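Regional women's council defends forum as opposition walks out

The president of the Lirnach Women's Council says she has no plans to apologise for a forum that has divided the regional assembly since June, and that the members who left halfway through are welcome to come to the next one.

Jacqueline Arnaud has led the council for two terms. She spoke at its office in Brovow, above a pharmacy, between a budget meeting and a phone call she had already put off once.

The forum was meant to be a discussion of polling access in the outlying districts. Opposition members say it turned into a campaign event for the governing party after the regional premier's office paid for the hall and sent a minister to open proceedings. Eleven minutes into the minister's remarks, most of the opposition bench got up and left.

"They had the program in advance," Arnaud said. "The minister was on it. The length of his speech was on it, and he kept to it. If they objected to him being there, the time to ring me was the week before."

She agreed that the premier's office had covered the hall. The council's own grant had not come through, she said, and the alternative was to cancel on women who had already arranged rides and child care.

"I asked both sides for help with the cost. One side answered. I would have taken the money from the other side just as quickly, and I told them so in writing."

The opposition's house leader has called for the council's funding to be reviewed. Arnaud said she had no objection to a review and would hand over the accounts herself. 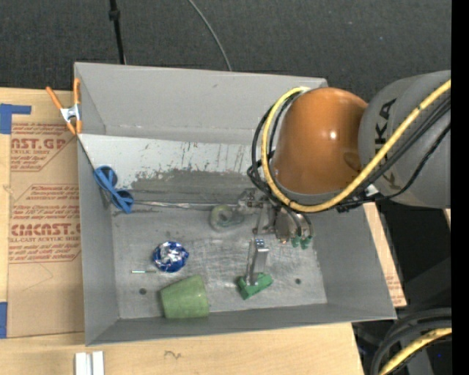 The forum drew 401 people, by the council's sign-in sheets, and 230 of them filled out a questionnaire on their way out. The most common complaint was distance. In the Shin district, voters on the east side of the river are assigned to a polling station on the west side, and the bus that used to cross the bridge was cut.

"That is a drive of almost 100 kilometres there and back for some households," she said. "You can't call that access. A woman working a double shift is not going to do it, and neither is her husband."

Arnaud wants two things from the assembly before the next vote: a polling station on the east side of Shin, and evening hours in Zellia, where many people work at the processing plant until seven. Neither request is new. The council put both forward under the previous government as well, and got a letter back.

"I still have the letter," she said. "It thanked us for our interest."

Asked whether the council had grown too close to the current government, she took some time before answering.

"It's a fair thing to ask. We've had more meetings with this one. We haven't had more results. I'd like people to judge us on whether the station opens."

She was less patient with the suggestion that the women who attended had been brought in to fill seats. Several had spoken from the floor, she said, and not all of them had been kind to the minister. One told him his department had lost her change of address twice.

"He wrote it down. Whether he did anything about it, I don't know yet. I've asked."

The council will hold its next forum in Zellia, in the curling club, which has offered the room at no charge. All parties have been invited and no one from the premier's office is scheduled to speak. Arnaud said the opposition had not replied -- though one of its members had phoned her privately to ask about parking.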